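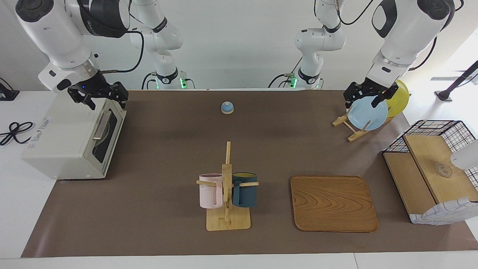
Fig. 1. Two arms, one dish rack, one toaster oven.

Unit 10: Who Does the Dishes Now?

Case: the staff kitchen at Grovard, where Cidura arms took on plates and mugs in February. Management promised the crew "higher-value tasks." So far these include standing nearby and putting mugs where the arms expect them.
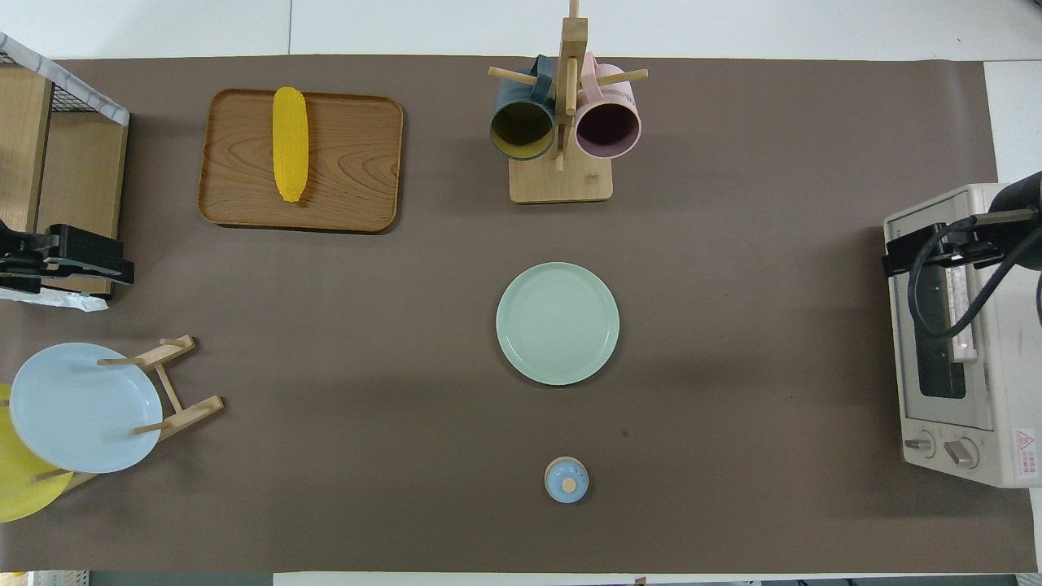
Note what moved – the lifting went, the watching stayed, and watching pays a grade less. Read Marar, ch. 2, before section. Bring one chore you'd gladly lose and the pay attached to it.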